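## About the Bendow Fund

The Bendow Fund makes small grants to charities in Bendow and the towns along the Verbeke road. Most of our money comes from payroll giving at local employers, and Hedasero matches those gifts each October.

Last year 2,521 people gave, and we made grants to 63 groups. Almost 200 applied.

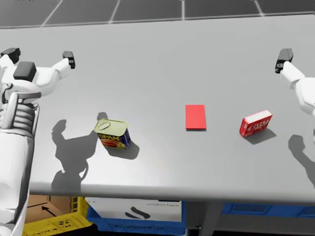 Grants run for 12 months and can be spent on rent, wages or fuel as well as projects. Applicants need 6 months of bank statements and a signed budget.

Our office is on the second floor of the Zamalow Building. Use the side entrance after 4 p.m.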